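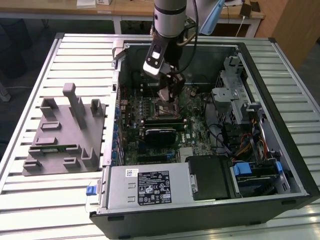

Last changed: Thursday, June 18, 2026

Simari kit review: final report, Robotics Lab II

Our project was to review the Simari disassembly kit, sold by Kirkico, and decide if our department should buy one for the electronics recycling course. The kit is an add-on for an arm you already own. It comes with a gripper adapter plate, a camera mount, a box of printed fixture parts and a one-year license for Enia, the software that records and replays arm motions. List price is $2,000. We had it on loan from April until the end of the term.

Setup

Mounting the adapter plate took one afternoon. The manual is written for a different wrist pattern and the bolt table on the last page is wrong for ours, so check it against your own arm before ordering screws. The fixture parts clamp onto a slotted work surface without drilling. Enia found the camera on the first try but lost it every time the lab computer went to sleep. We turned sleep off and had no more trouble with that.

Calibration has to be redone whenever the camera mount is bumped. The mount sits on the front of the gripper, and inside a tower case there isn't much room for it. With the case on its side and the panel off, the middle of the motherboard is easy to reach. The corners next to the drive cage are not, and we had to teach those approaches by hand.

What we tested

We used the Akpan task list, which our course already uses for manual disassembly. It has 3 groups: small parts on the board, connectors, and brackets and covers. We logged 1,408 attempts, nearly all of them on used desktop computers. Small parts on the board went best. Connectors were the weakest group. The fingers are too wide for a plug that sits close to its neighbors, and pulling on the wires is not allowed in the task list.

Bare metal gave the wrist camera a hard time. Ridged panels throw back bright streaks, and Enia's edge finder often picked a streak or a fold as the edge of the part. Moving the room light to one side helped more than any of the exposure settings. Green boards with white lettering were much easier, and we ended up using the memory slots as the landmark for most routines. The coin-cell battery also works as a landmark if no glare falls on it.
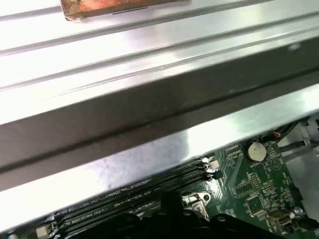 Recommendation

Buy the kit, but only with the narrow finger set, sold separately. We asked Kirkico for a loan set and it did not arrive before our last lab session, so the connector results in this report are for the standard fingers only. The course would need 2 licenses if both lab sections run in the same term.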